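Dönmez pelletizing line: changes to the water bath and strand guides

The Dönmez strand line at our Grikcombe plant is back in service after its planned shutdown. Customers who take regrind and compounded pellets from us will see no change to grades or bag sizes. The notes below cover what was altered and what it means for orders over the summer.

The main job was the water bath. The old bath was a single open trough with one inlet at the die end, so the water near the pelletizer ran warmer than the water near the die. On long runs of polypropylene the strands reached the cutter soft and we got tails and doubles in the product. The new bath is split into 4 sections, each with its own inlet and drain valve. The operator can set the flow to each section from the side of the line without stopping the extruder.

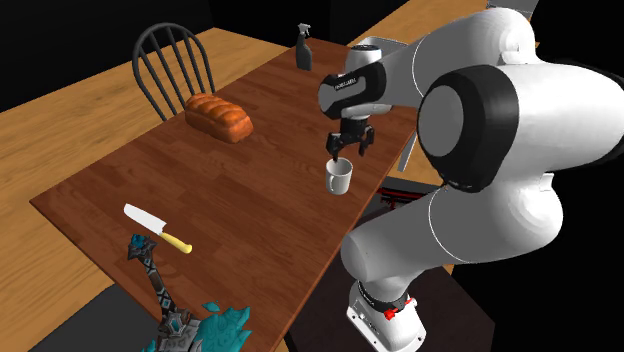 White mug and two-fingered gripper at the table.

The strand guides have been replaced as well. The old rollers had worn grooves, and strands would jump from one groove to the next when a new lot was started. The new rollers are wider and have deeper grooves, with a lift-out bar at each end for cleaning. We have also moved the air knife closer to the pelletizer, and the pellets are coming off drier than they did. Moisture readings are taken at the classifier and written on the batch card, the same as before.

Screen changes still need a short stop. We looked at a continuous screen changer from Trivatlow and decided against it for this year. Most of our feed is clean post-industrial scrap and the present slide plate copes with it. If we take on more film we will look at it again.

Throughput on natural polypropylene is now 60 kg an hour higher than before the shutdown. On filled grades the gain is smaller and depends on the filler. Talc grades run well. Glass-filled grades are still limited by wear on the rotor, and we have not tried to push them. The rotor was reground during the shutdown and the bed knife is new. The gap is checked at the start of each shift and after any metal trip.

Noise at the cutter was a complaint from the packing area for a long time. The cutter hood now has a lined inner skin and a hinged door in place of the bolted panel. The door has an interlock, so the rotor must come to a full stop before it will open. Please do not ask operators to pull a sample from the hood while the line is running. Samples are taken at the classifier outlet only. 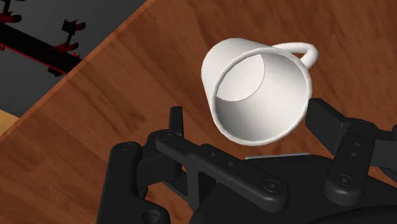

White mug with the black gripper below it.

Orders and lead times

Standard colours in 25 kg bags ship from stock at the Lilbridge warehouse. Made-to-order colours need 27 working days from approval of the colour chip. The minimum run for a made-to-order colour is over 40 bags, and the exact number is given on the quote, as it changes with the base resin. Bulk bags are available on all natural grades but not on black.

The plant closes for the holiday period and opens again in January. Orders for delivery before the closure must be confirmed in writing by 2023-12-02. Orders received after that will be scheduled in the order they arrive — there is no priority list this year.

Scrap deliveries to Grikcombe should be booked through the weighbridge office. Loads must be labelled with the polymer type and must be free of metal strapping. Mixed loads will be sorted at the supplier's cost or sent back. Purge lumps are accepted if they are cut small enough to fit the granulator throat, and the size limit is on the booking form.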